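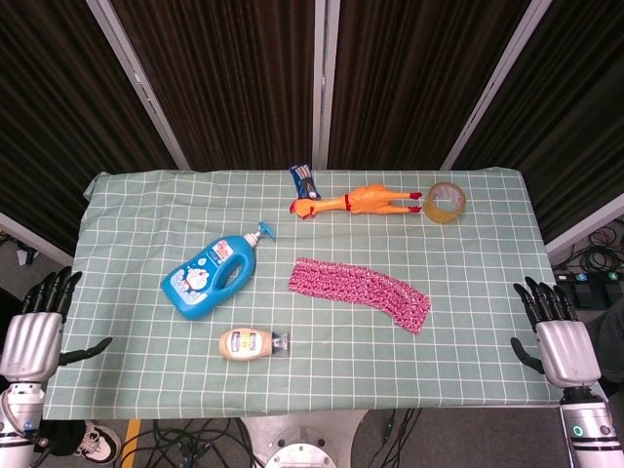

Every house has a spot where stuff lands. Mine is a table in the back room, and for most of June I could not have told you what color the cloth on it was. It's green, a pale one, with thin white lines running across it in a grid, and I only know that because I finally cleared the thing down to the last few holdouts. Big blue pump bottle on its side. Small squeeze bottle in front of it. The rubber chicken, stretched out along the back, red feet and all. Roll of clear packing tape, of course, there is always tape. A strip of pink crochet that stops at a point and never became a scarf. None of it trash, none of it with anywhere to go.

That's the real problem with clutter in a small place. The trash is easy. You find a dead battery, you deal with it. It's the useful orphans that kill you.

I live in 415 square feet above a bakery in Candura, so I've had practice. Three apartments, each one smaller. When the magazine asked for something on summer clear-outs I said yes before I'd looked at my own table, which was a mistake, and then I had a deadline, which helped.

First rule, and I stole it from the swap shop on Wan Street: sort by where it gets used, not by what it is. Sounds obvious. I'd been doing it wrong for years. I had a bin labeled "bottles" with shampoo, wood glue and pancake syrup in it. All bottles, sure. Every morning a trip to the closet to wash my hair.

So now, pump bottles go to the sink they serve. Wipe the bottom, put it on a saucer, leave it. If there are two half full ones of the same stuff, finish one before the other comes out of the cupboard. Squeeze bottles stand upright in a mug, cap down if the cap is flat enough, and mostly it isn't.

Tape. Tape needs a hook. I hung mine on a nail inside the closet door next to the scissors and I have not hunted for it since. Cost me 49 cents for the nail, becuase the hardware store sells them loose and I bought the fancy brass one. Fold the end of the tape over on itself before you hang it. You'll thank yourself in December.

Yarn things are harder. A half-made thing has hopes attached. My limit is one bag, a Fotwood canvas tote with a busted zipper, and if a project doesn't fit in it then something else has to get finished or unraveled. The pink strip went in. I'm calling it a bookmark for now, a very big one. Might be a headband. Loose stitches like that snag on everything, so roll it up, don't fold it, and keep it away from velcro.

Little packets, the kind that drift to the back edge of any flat surface, get a jam jar. When the jar is full you tip it out and look at what you've got. Ten minutes with the radio on.

And the chicken. I went back and forth. It's a toy, it's orange, it takes up more room than a loaf of bread, and I am a grown adult. But I do think a clear-out that leaves you with only sensible things has gone too far. It lives on the bookshelf now, lying on top of the cookbooks with its neck hanging over. Visitors pick it up before they've got there coat off.

The whole job took two evenings. The table went back against the wall with the cloth still on it, shaken out the window first, and I've been eating dinner there. There's a Jondex lamp at one end and a pile of mail at the other. Mail's for next month.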